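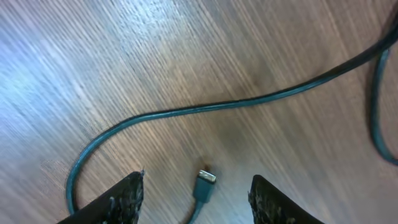

Household Systems, Unit 6
Cables: Sorting, Coiling, Keeping, Parting With
Handout to go with the second session. Notes by Catinca Hodoroagă

Bring to class: one bag or drawerful of cables from home, untouched. Please don't tidy it first. Last term several people arrived with everything already coiled and labeled, which was very pleasant for them and left us with ninety minutes to fill.

Also bring masking tape, a pen that writes on masking tape (test it), and a dozen twist ties or strips of hook-and-loop.

6.1 Where we left off

Last session we did paper. Paper has the decency to say what it is. You pick up a gas bill and it announces that it's a gas bill, and how old, and how disappointed. A cable tells you much less. It has two ends and a middle, and most people sort by the middle because that's the part they notice: the black ones, the long ones, the white one that used to be whiter. All the useful information is at the ends.

So the rule for the whole unit is to read the ends first. Length is second. Color is a distant third, and only helps if you own something unusual. A teal cable is easy to find again. A black cable is one of the black cables.

6.2 The drawer inventory

Some of you asked after the first session whether my figures came from anywhere. They came from the Nevora Street workshop, where we emptied the donated boxes over the summer and I made the mistake of offering to keep the tally. We went through 1,449 cables. Of those, 362 had something wrong with them that you could see with the naked eye: split jackets, bent plugs, a connector hanging on by its wires. I did not count the ones that looked fine and weren't, as I wanted to go home at some point.

The tally sheet is in the course folder under Radbridge, the name of the template and not of a person. Please stop writing to him.

6.3 Reading the ends

You'll meet these constantly:

USB-A. The flat rectangle. Goes into chargers, computers, hubs, the back of the television. Has a right way up, which you will find on the third of two possible tries.

USB-C. Small, oval, fits either way up. A shape and nothing more: two cables with the same USB-C ends may charge at very different speeds, and some carry no video at all. If the label or packaging says what it can do, copy that onto your tape before you throw the packaging out.

Micro-USB. Small, with one side wider than the other. Old phones, e-readers, bicycle lights, the speaker you were given at work. Keep one or two. You don't need nine.

Mini-USB. Like micro but chunkier. Old cameras, mostly. Keep it only if you can name the camera and walk to it.

HDMI. Wide, with tapered lower corners. Comes with everything, so you have more than you think.

Barrel plugs. Round, on power adapters. These go in their own pile and are covered in 6.6, where I become less cheerful.

A word on the blue plastic. Inside many USB-A plugs there's a tongue of colored plastic, and blue commonly means the faster USB 3 kind, while black or white is commonly the older one. Commonly. Manufacturers are free to pick whatever color they like and some have done so. Treat the blue as a strong hint, write "USB 3?" on the tape with the question mark included, and check it against the computer when you have a minute.

Look into the metal shell while you're there. You want it square, with no lint packed at the bottom and no green or white crust on the contacts. Lint comes out with a dry wooden toothpick, once the cable is unplugged at both ends. Crust means the cable goes in the recycling pile, whatever it cost.

6.4 Untangling without pulling

A tangle of cables is rarely a knot. It's mostly loops lying through other loops, and it becomes a knot at the moment somebody loses patience and hauls on an end. Put the whole lump on a table. Not on the carpet, not on your lap, and not on the bed, where it'll still be at midnight.

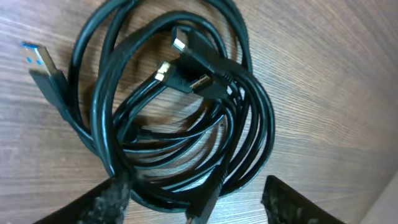 Find the ends before you move anything in the middle. Work out which end is freest, the one with the fewest strands lying over it, and start there. Follow it back by eye as far as you can before you touch it. When it dives under something, lift the something. Don't drag the connector through the gap, as the connector is the widest part and will catch on every loop it passes.

Then:

Loosen the whole heap first by lifting it a little and letting it drop, two or three times. This feels like doing nothing and does a surprising amount.

Take out the thin cables before the thick ones. Thick cable is stiff and holds its curve, so it makes a sort of cage, and the thin ones slide out of it if you let them.

As each cable comes free, lay it straight at the far side of the table. Don't coil yet. People who coil as they go end up coiling a cable that is still attached to three others, and have to undo it in front of everyone.

If two cables are parallel and seem to be stuck together, check whether they're one cable doubled back. This accounts for a good share of the hopeless cases. Trace with a finger from one plug and see if you come out at the other.

Set a limit. I allow ten minutes for a lump the size of a grapefruit. After that, go and make tea.

6.5 Coiling

Every cable came from the factory with a curve it prefers, and storage has usually given it a second opinion. Lay it on the table and see where it bends by itself. Coil with that.

Over-under is the method used by people who handle stage cable, and it's worth learning for anything longer than your arm span. First loop goes the ordinary way. On the second, turn your wrist so that the loop folds under. Alternate to the end. Done properly, the cable pays out straight with no twist in it. Done improperly, it makes a row of little overhand knots, at which point you will know.

For short cables a plain coil is fine. Make it as wide as your hand is long. Please do not wrap it around your hand and elbow, and please do not wrap it around the charger brick, however neat it looks. A tight bend right where the cable leaves the plug is where most of the splits in our tally had started.

Tie once, at the point where the two ends meet, with both plugs left showing. You'll be reading the ends again next year and will want to see them without undoing anything. Ties should be loose enough to turn. Rubber bands perish and go sticky. Tape on the jacket does the same with more commitment.

6.6 Labels and the adapter problem

A label goes on as a flag near one end: tape folded over onto itself, with two things written on it. What the cable connects (USB-A to micro, for instance) and what it belongs to, if it belongs to something. "Camera" is a label. "Important" is not a label. I have met "Important" on a cable whose owner couldn't tell me what either end was.

Adapters with barrel plugs must be matched for voltage, polarity and current, and a plug that fits is no evidence of anything. Read the small print on the brick and on the device. Voltage and polarity have to agree. The adapter's current rating has to be at least what the device asks for. If you can't read the print or can't find the device, the adapter goes. One student in the Dirkport group kept a box of 36 "just in case" and has since been persuaded down to four, with some grieving.

6.7 What stays

Keep: anything in weekly use, one spare of each type you use, and any odd cable whose device is in the house and works.

Let go: visible damage, crust, duplicates past the spare, anything for a device you no longer own. Electronics recycling takes these. They don't go in the household bin, and they don't go to your nephew.

Undecided: one envelope, dated on the outside. Open it a year later. The Buzatu box by the classroom door is for donations, working cables only, coiled and labeled.

Homework for session three

Sort one drawer using 6.3 to 6.7. Write down how many cables you started with and how many you kept. If the second number is higher, come and see me.

Read the section on batteries before class. Do not bring batteries.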